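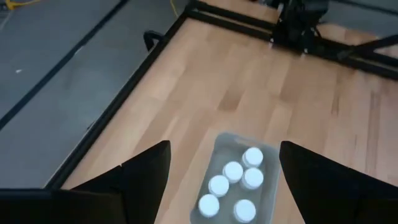

半透明のトレイと白いキャップ。手前左右は把持部の指。

ドゥーダ号機保全記録補遺

ローデュム機器保全所が管理する設備には、正式名称のほかに呼称を付すことが認められている。木製天板の卓を黒色の枠で囲み、左右に腕を一本ずつ据えた当該設備は、導入時の申請書に「ドゥーダ」と記載され、以後、台帳上もその名で扱われてきた。呼称の由来を記した書類は残っていない。申請者の欄にはシェル・フィエルの署名がある。

フィエルは九月末をもって退職し、保全責任者の職はアグネス・エクストレムに引き継がれた。引継ぎに際して交付されたのは、規程に定める点検表、予備品の一覧、および灰色の表紙の帳面一冊である。帳面は規程上の文書に該当しない。エクストレムは受領書の備考欄に「私的覚書一点を含む」と書き、帳面を机の二段目の引出しに収めた。

冬のあいだ、ドゥーダに関して特記すべき事象はなかった。腕は小さな白い円筒形の物品を容器に入れ、容器から出し、定められた位置に置いた。点検は月ごとに行われ、各項目には所定の印が付された。

不具合の第一報は、操作担当のデスタ・ビルハネから提出された。右腕が物品を容器へ下ろす際、目標からわずかに外れるというものである。報告書には次のように記されていた。

「外れる量は2ミリ。外れる向きは常に窓側。午前中は認められず、日没後に多い。原因は不明。本人は疲労していない。」

最後の一文について、エクストレムは趣旨を照会した。ビルハネは、以前の職場で同様の報告を行った際に休養を勧められたことがあり、あらかじめ記載したものであると回答した。照会と回答はともに綴じられた。

第一次点検は、エクストレムとイーヴァル・モーエンの両名により実施された。モーエンは電装を担当する技師で、着任から間もなかった。両名は主電源を遮断し、札を掛け、腕を手で支えながら退避姿勢に移した。関節ごとにがたの有無を確かめ、配線の被膜を指で追い、曲がりのきつい箇所では固定具を外して余長を取り直した。手首の筐体も開けた。内部に異常はなかった。

続いて、基部の締結部を確認した。対象のボルトは11本で、モーエンがトルクレンチを当て、エクストレムが値を読み上げられるままに記入した。いずれも規定の範囲にあった。モーエンは同じ箇所をもう一度測ることを提案し、エクストレムはこれを承認した。二度目の値も範囲内であった。

復電後、原点復帰を行い、試験動作を開始した。ずれは現れなかった。両名は報告書に「再現せず」と記入し、夕方に退出した。その約一時間後、ビルハネから内線で、再現した旨の連絡があった。 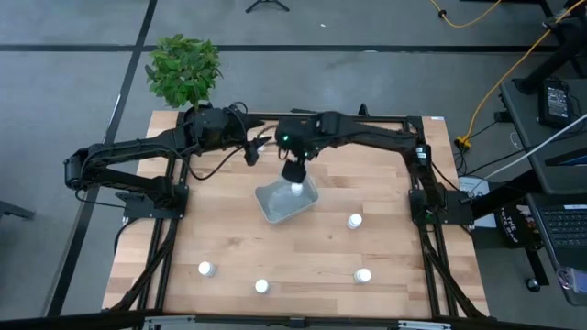
試験動作中の卓上。右腕の把持部が半透明の容器内に下りている。

対策の検討にあたり、本所はヘルヌルネスの製造元に助言を求めた。派遣されたのはエメット・オストロフスキという年配の技師で、鞄のほかに水準器を一本、布に巻いて持参した。入構手続の際、守衛所はこれを計測器として登録するよう求めた。オストロフスキは型式の欄に「父の物」と書き、守衛所は校正期限の欄を空白のまま受理した。

オストロフスキは制御盤を開けなかった。卓の周囲を歩き、枠の脚元にしゃがみ、床材の継ぎ目に手のひらを置いた。その姿勢のまま長く動かなかったため、モーエンは体調を尋ねた。オストロフスキは良好であると答え、この床は夜に冷えるかと逆に尋ねた。

「暖房は定時に止まります」とモーエンは答えた。

「卓は止まりません」とオストロフスキは言った。「木です。金属の枠も動きますが、木とは動き方が違う。互いに譲り合っているうちはよろしい。どちらかが譲らなくなると、腕が迷惑をします。」

この発言は、議事録の作成にあたり「天板と枠の寸法変化の差に留意を要する」と改められた。エクストレムは改めた文を清書したあと、元の発言も欄外に鉛筆で残した。

水準器は天板の四隅および中央に置かれた。オストロフスキは数値を述べず、気泡の位置を見ては向きを変え、また見た。測定が終わると、水準器を布に巻き直し、枠の締結に手を加えた者があるかと質問した。台帳に該当する記録はなかった。

「台帳にはないでしょうな」とオストロフスキは言った。

エクストレムは机に戻り、二段目の引出しから灰色の帳面を取り出した。

帳面の記載は、日付を欠くものが多く、字は小さかった。前半は部品の納期と、昼食に関する事項で占められていた。中ほどに、ドゥーダの据付けについての記述があった。以下に全文を写す。

「天板は枠に固く締めないこと。窓側の金具だけは、締めてから戻す。戻す量は手で覚える。固く締めると夜に鳴る。鳴ったら次は手が外れる。鉢は奥の隅に置いておく。葉が揺れたら誰かが扉を開けている。扉が開いていると冷える。冷えると鳴る。」

モーエンは、これを規程に照らしてどう扱うべきかを尋ねた。エクストレムは、規程には締結の下限値のみが定められており、戻すことについての定めはないと述べた。さらに、第一次点検より前の冬の点検において、自分が窓側の金具を増し締めしたことを申告した。点検表の項目は「緩みなきこと」であり、当該金具には緩みがあった。よって締めた。印も付した。

この申告は本人の希望により本記録に含める。 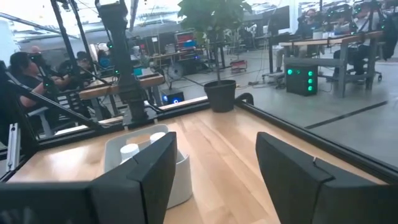 天板上の白いトレイ。奥の鉢植えは従前からの位置にある。

鉢植えについては、設備台帳にも備品台帳にも登録がない。清掃の委託契約にも含まれず、水やりを行っていた者も明らかでなかった。照会を回したところ、操作担当のうち複数名が、自分だけが与えているものと認識していた。ビルハネもその一人であった。鉢の管理は当面、現状のとおりとすることが了承された。

是正作業は夜間に実施することとなった。昼間に合わせた金具が夜にどうなるかを、その場で確かめる必要があるためである。作業責任者はエクストレム、作業者はモーエン、立会いはオストロフスキ、操作はビルハネとし、手順書は当日の昼に承認を受けた。手順書の第四項は当初「感触により適切に戻す」とされていたが、審査担当から、感触の定義を求める意見が付された。エクストレムは「立会者が諾と言うまで戻す」と改めて再提出し、これが通った。

作業は次の順に進められた。腕を退避姿勢に移し、電源を遮断した。容器と物品を天板から下ろした。枠の金具を窓側から順に緩め、天板を一度自由にした。その際、天板の下で短い音がした。モーエンは工具を止めた。オストロフスキは、続けてよいと手で示した。

廊下側の金具は規定値で締めた。窓側は規定値まで締めたのち、モーエンがレンチを持ち替え、ゆっくりと戻した。オストロフスキは片方の手を天板に置き、目を閉じていた。

「もう少し。」

モーエンは戻した。

「もう少し。」

モーエンは戻した。手応えが変わったことを、後の聴取で「レンチが返事をしなくなった」と表現している。オストロフスキは諾と言った。エクストレムは時刻を記入した。

同じ作業を、次の金具についてはエクストレムが自ら行った。オストロフスキの諾を待つあいだ、エクストレムはフィエルの帳面にある「手で覚える」という箇所を思い出していたと述べている。フィエルは在職中、この作業をひとりで、定時を過ぎてから行っていたものと推定される。時間外勤務の申請は確認できない。

復電後、原点復帰を行い、左右の腕の基準点を取り直した。天板が動けば、腕にとっての卓の位置も変わる。取り直しには治具を用い、各点で三度ずつ当て、三度の値がそろうことを確認した。左腕の二点目のみ値がそろわず、治具の底を拭いて再度行った。拭いた布には木の粉が付いていた。

その後、物品と容器を戻し、連続試験に移った。試験回数は700回と定められていた。ビルハネが操作卓に着き、ほかの者は枠の外に退いた。

最初のうちは全員が腕の動きを見ていた。把持部が下り、開き、上がった。暖房はすでに止まっていた。モーエンは上着を取りに行き、戻る際に扉を閉め忘れた。葉が揺れ、エクストレムが気づいて扉を閉めた。この件については誰からも発言がなかった。

途中、オストロフスキは椅子を借りて座り、フィエルはどのような人物であったかを尋ねた。エクストレムは、勤務態度は良好であり、書類の提出は遅れがちであったと答えた。しばらくして、甘い菓子パンを好み、紙袋を必ず畳んで持ち帰ったと付け加えた。オストロフスキは、据付けの年に一度、電話で話したことがあると言った。窓側の金具について質問を受け、戻せと答えたのは自分かもしれないが、覚えていないとのことであった。

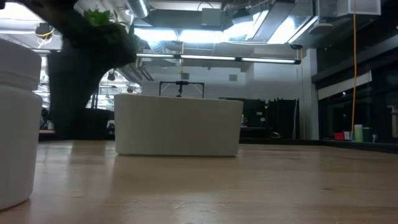

天板の高さから見た室内。窓の外は暗い。

連続試験は夜半を過ぎて終了した。ずれの発生は認められなかった。ビルハネは結果欄に「発生なし」と記入し、その下に「本人は疲労している」と書き添えた。エクストレムはこれを訂正させず、確認印を押した。

翌朝、オストロフスキはヘルヌルネスへ戻った。守衛所は水準器の持出しにあたり、登録時と同一の物品であることの確認を求めた。オストロフスキは布を解いて見せ、守衛所は返却済の印を押した。

以上の経過を踏まえ、エクストレムは点検表の改訂を起案した。「緩みなきこと」とされていた項目を、廊下側と窓側に分けるものである。窓側の文言は審査の過程で幾度か修正され、最終的に「所定の戻しが保たれていること。判断に迷う場合は締めず、保全責任者に連絡すること」となった。改訂は2018年4月16日付で発効した。

灰色の帳面の扱いについては、別途協議が行われた。文書管理の担当は、私的覚書を正式文書とする手続がないことを理由に、登録を見送る意向を示した。エクストレムは、帳面の該当箇所を写した一枚に文書番号を付すことを求め、認められた。付番は保全201号である。昼食に関する事項は写されていない。

エクストレムは写しの一部をフィエルの自宅に送付し、記載内容に誤りがあれば指摘されたい旨の書状を添えた。フィエルの転居先はドレーラーで、返信が届くまでに日数を要した。返信は葉書であり、全文は次のとおりである。

「誤りなし。ただし秋は戻しを少なく。水は受け皿に残さないこと。」

葉書は受付印を押したうえで帳面に挟み、引出しの二段目に収めた。秋の戻し量については、モーエンが測定計画を作成中である。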